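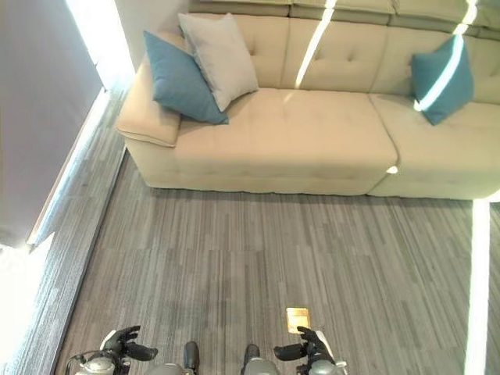 Do throw pillows need plumping every day? I doubt it. Shops like Sitell will tell you so, and they also sell replacement inserts. Once a week has kept ours in shape for 7 years. On a long beige sofa like this one, two teal pillows and a light gray one are plenty, and the chaise stays free for sitting.

Does the "karate chop" do anything?
It makes a dent. Wilma Groen swears by it - I have yet to see a pillow last longer for it. Press in from both sides, let go, turn it, repeat.
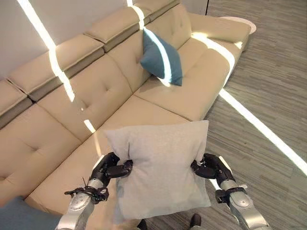 Light gray pillow, pressed in at the sides.

Is a $49 insert worth the money?
Not that I could tell. We put a Clemon insert next to an $11 one for six months and Fulvio Palumbo couldn't pick which was which.

Will sunlight fade the covers?
Probably, whatever the label says. Swap the pillows between ends now and then, or close the blinds at noon.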